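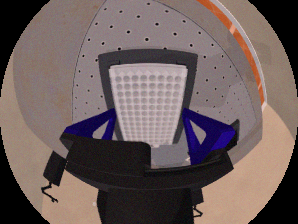 May 15, 2024. Silicone shelf liner, release problem. The last sheets out of the Rosteck mold stuck along the short side again, and two tore when lifted. Mold release was the usual Lundason spray, one coat, wiped. I now think the pattern is at fault. We have been using staggered dots with a fine rib between them, and the rib is where the tears start. A plain grid, small round bumps in straight rows and columns as on the white pad, leaves an open channel in both directions and has no rib to catch. Nanna Fogh drew something close to it in October and we dropped it for looks.

**Mix.** Same batch as before, Buthelezi base, 100 parts to 4 of catalyst by weight. Degassed until the surface went flat, then poured from one corner. Shore reading after cure was the same as on the earlier sheets within the error of our gauge, so I am leaving the mix alone.

**Mold inspection.** Went over the cavity with the loupe. Tool marks run across the rib bottoms and there is cured residue in most of them near the short side. Solvent and a nylon brush took out the loose part. The rest needs picking by hand. Cycle counter on the press reads 1382, well short of the almost 2000 that Dreteck quoted before a recut.

**Test insert.** Callum Hollis can cut a small aluminum insert with the grid pattern on the old mill. Asked for:

- domed recesses, full radius at the rim
- draft on the outer wall as on the current mold
- polish with the stone only, no blasting
- one half left without vents, for comparison

Lleucu Llewellyn wants the liner to drain toward the front of the shelf. Straight channels should do that, but I have not run water on anything yet. Glass bases may also rock on domes if the pitch is too wide – check with the stemware before fixing the spacing.

**Open.** Gladys Arboleda has the torn sheets for sectioning. Return the spare gauge foot to Grethe Ladefoged. Order more spray, same grade.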